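Kapitel 4
Vom Hören zum Schreiben: Die Partitur als Gespräch

Wer dieses Buch von vorn gelesen hat, wird sich erinnern, dass wir die ersten drei Kapitel fast ganz dem einzelnen Ton, dem Intervall und der einfachen Melodie gewidmet haben. Manchen von Ihnen mag das lang vorgekommen sein, und ich gebe gern zu, dass auch meine eigenen Studierenden spätestens im April unruhig werden und endlich »richtige Musik« schreiben wollen. Nun ist es so weit. In diesem Kapitel geht es um das Instrumentieren für kleines Ensemble, also um die Frage, wem man eine Linie anvertraut, wer sie stützt und wer in der Zwischenzeit schweigen darf.

Ich möchte mit einer Erinnerung beginnen. Als ich selbst noch studierte, brachte ich meiner Lehrerin Mateja Lazarević einen Satz für Flöte, Klarinette, Bratsche und Violoncello mit, auf den ich sehr stolz war. Alle vier Instrumente spielten vom ersten bis zum letzten Takt durch. Sie las die Seiten geduldig, blätterte zurück, las sie noch einmal und fragte schließlich, wann die Flötistin denn Luft holen solle. Auf diese Frage hatte ich keine Antwort, und den ganzen Heimweg über habe ich mich geärgert, zuerst über sie und dann, etwa ab der Straßenbahnhaltestelle, über mich. 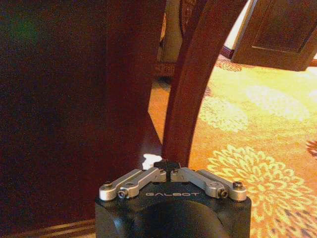
Der Atem ist tatsächlich ein guter Ausgangspunkt, auch für die Streicher, die ihn streng genommen nicht brauchen. Ein Bogenwechsel hat seine eigene Art von Einatmen, und wer einmal neben einer Bratschistin gesessen hat, weiß, dass sie vor einem Einsatz hörbar Luft holt, ganz gleich, was in den Noten steht. Schreiben Sie deshalb Ihre ersten Übungen so, dass Sie jede Stimme selbst singen könnten, und sei es noch so brummend und eine Oktave zu tief. Wo Ihnen die Luft ausgeht, gehört vermutlich eine Pause hin oder wenigstens das Ende eines Bogens.

4.1 Drei Werke, die uns begleiten

Damit wir nicht im luftleeren Raum arbeiten, werden uns durch das ganze Kapitel drei Stücke begleiten. Das erste ist das Quartett »Adus« von Haziq Entili, dessen langsamer Mittelteil fast ausschließlich aus Haltetönen besteht, die von Instrument zu Instrument weitergereicht werden. Das zweite, »Pukudero« von Zulkifli Tuhumury, ist für Oboe, Harfe und zwei Schlagzeuger geschrieben und klingt über weite Strecken viel größer, als es besetzt ist. Das dritte sind die Lieder von Larasati Entili für Sopran und Streichtrio, aus denen wir vor allem das zweite genauer ansehen wollen.

Zu allen drei Werken finden Sie Auszüge im Notenanhang. Bitte hören Sie die Stücke zuerst ohne Noten, am besten zweimal und am besten nicht nebenbei. Yanti Halim, die das Manuskript dieses Kapitels gelesen hat und der ich viele Verbesserungen verdanke, lässt ihre Klassen beim ersten Hören nur aufschreiben, an welchen Stellen sich die Farbe ändert, ohne jede Begründung. Das klingt nach wenig, aber die Listen, die dabei entstehen, sind erstaunlich verschieden, und über die Unterschiede lässt sich eine ganze Stunde lang reden!

In »Adus« zum Beispiel hören die meisten beim Eintritt der Klarinette in Takt 39 einen deutlichen Wechsel. Schaut man dann in die Partitur, so stellt man fest, dass die Klarinette genau den Ton übernimmt, den die Bratsche vorher gehalten hat, in derselben Lage und derselben Lautstärke. Nichts ist hinzugekommen, was die Harmonie betrifft – und doch öffnet sich an dieser Stelle etwas. Entili hat den Übergang um zwei Schläge überlappen lassen, und in diesen zwei Schlägen hören wir einen Klang, der weder Bratsche noch Klarinette ist. Auf solche Mischungen kommen wir in Abschnitt 4.3 ausführlich zurück.
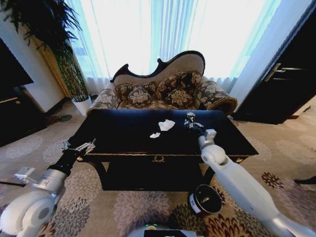
Ganz anders geht Tuhumury vor. Bei ihm sind die Farben hart gegeneinandergesetzt, die Oboe bekommt fast nie eine Verdopplung, und die Harfe spielt im ersten Abschnitt nur trockene, sofort abgedämpfte Töne. Das Tempo ist mit Viertel = 60 angegeben, später mit Viertel = 90, und wer mitzählt, merkt bald, dass der Puls der kleinen Trommel durch Triolen vorbereitet wird, sodass man den Wechsel eher im Körper spürt, als dass man ihn hört. Auch das gehört zur Instrumentation, obwohl es in vielen älteren Lehrbüchern unter Rhythmik abgehandelt wird. Ich habe lange überlegt, wohin ich den Abschnitt stellen soll, und mich am Ende für dieses Kapitel entschieden.

4.2 Was Sie zum Arbeiten brauchen

Notenpapier mit mindestens zwölf Systemen, einen weichen Bleistift und einen Radiergummi, der nicht schmiert. Ein Notensatzprogramm ist willkommen, aber bitte erst für die Reinschrift. Die eingebauten Klänge verführen dazu, einer tiefen Flöte eine Kraft zuzutrauen, die sie im Saal gegen ein Violoncello niemals hat, und ich habe schon manche Probe erlebt, in der genau diese Enttäuschung durch den Raum ging.

Legen Sie sich außerdem ein Hörheft an. Auf die linke Seite schreiben Sie, was Sie gehört haben, auf die rechte, was Sie später in der Partitur gefunden haben. Lassen Sie ruhig Zeilen frei, denn erfahrungsgemäß kommt man nach Wochen noch einmal zurück und hat etwas nachzutragen. Mein eigenes Heft aus der Studienzeit ist voller Fragezeichen, einige davon stehen dort bis heute.

Zur Vorbereitung auf den nächsten Abschnitt nehmen Sie bitte die Melodie aus Übung 3.7 und verteilen sie auf zwei Instrumente Ihrer Wahl, zunächst ohne Begleitung. Der Wechsel darf an jeder beliebigen Stelle stattfinden, auch mitten in einer Phrase. Fertigen Sie drei Fassungen an, eine mit sauberem Schnitt, eine mit einem gemeinsamen Ton und eine mit einer längeren Überlappung, und spielen oder singen Sie alle drei jemandem vor, der die Noten nicht kennt.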